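Sinaga Elementary School - Classroom Walk-Through, Safety and Readiness
December 15, 2018
Completed by Yusri Yeoh

Thank you all for leaving your doors unlocked, and for the kind notes on the desks. I read every one of them, even when I was running behind.

1. Exits and hallways
Status: OK, one comment
Both doors in the east hall open fully and close on their own. Room 12 has a bookcase creeping toward the doorway again - it's a lovely bookcase, but please slide it back to the tape line before the children return.

2. Fire extinguishers
Status: OK
Tags are current through April. The one outside Room 24 hangs a little crooked, and I've put in work order 732 to have the bracket tightened.

3. Sinks, dishes and snack areas
Status: Needs attention
Most rooms are doing beautifully with this. Please let bowls and cups drain in a rack instead of stacking them on a towel, and keep the spray bottles on the high shelf, well away from anything the children eat from.
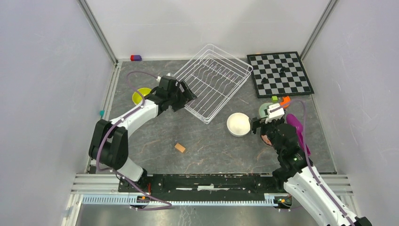 4. Electrical cords
Status: Needs attention
Room 123 has one power strip plugged into another behind the reading corner. I unplugged the second one and left it on the teacher's chair with a note. If you're short on outlets, do come and talk to me and we'll work something out.

5. Drill folders
Status: OK, two missing
Class lists are still needed from the art room and the music room.

Recheck of items 3 and 4: first week back, before the morning bell.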